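Galerie du projet Hemmin — atelier partagé de Brostuvau, 2020-03-19

Je mets ça en ligne vite fait avant de ranger, le texte viendra plus tard (ou pas). Pour ceux qui arrivent : Hemmin c'est deux bras montés sur un bâti en profilé, construits à l'atelier le soir, et qu'on essaie de faire travailler sur du linge. Aujourd'hui chemise verte. Les torchons c'était l'ancienne galerie, celle de Mura.

## Vue du dessus

Nappe tendue aux serre-joints, chemise au milieu, col sur le dessus. Une pince sur le tissu, l'autre en attente à côté.
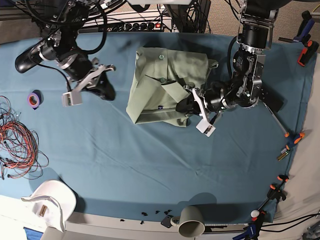 Alimentation en 24 V pour tout le monde, les deux bras sur le même bloc. Pas idéal. Mitsuko Sakamoto voudrait séparer et elle a sans doute raison, mais il faut racheter un bloc et refaire le faisceau. Donc avril.

Côté logiciel, rien de neuf depuis la dernière fois. Toujours la télécommande à la main, on enregistre, on rejoue. Le rejeu décroche dès que le tissu n'est pas posé pareil — et il n'est jamais posé pareil. J'ai baissé la vitesse de l'épaule, remonté un peu le couple de serrage, refait le zéro du coude gauche qui avait dérivé. Pensez à refaire le zéro aprés chaque démontage, même pour une seule vis !!

Les plaques de pince viennent de chez Fastby, découpe correcte, ébavurage à reprendre à la lime. Prévoir du frein filet sur les vis, les miennes se desserent toutes seules à force de vibrer.

## Depuis le poignet

Petite caméra fixée près de la pince. Tissu sombre d'un côté, vert clair de l'autre, l'articulation en plein entre les deux. 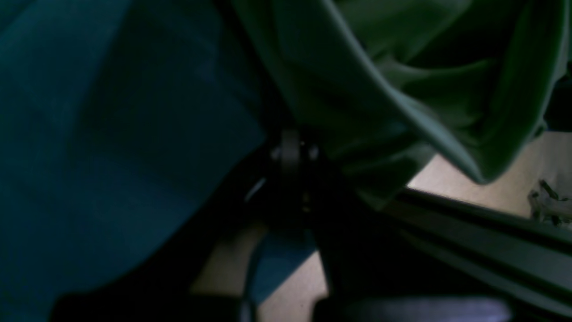 L'exposition automatique est coupée, sinon l'image pompe à chaque fois que le bras passe au-dessus du sol clair. Réglage fixe, un peu bas, je préfere ça. Le noir sur noir des pièces reste pénible, on perd les contours. Idée de Mitsuko : une bande de scotch clair sur le corps de la pince. À tester, ça coûte rien.

Le support est la version 2, imprimé en PETG. La première en PLA avait fini par fluer à côté du moteur, l'angle bougeait d'une séance à l'autre et toutes les prises étaient à refaire. Fichier dispo sur demande, je l'ai pas encore mis au propre.

Reste à faire :

- gaine pour les câbles du haut
- séparer les alims
- vérifier le jeu dans le poignet droit
- remettre la clé de 2 dans le tiroir, SVP, elle a encore disparu

Les vidéos sont trop lourdes pour la page, demandez-moi à l'atelier, je les ai sur clé USB.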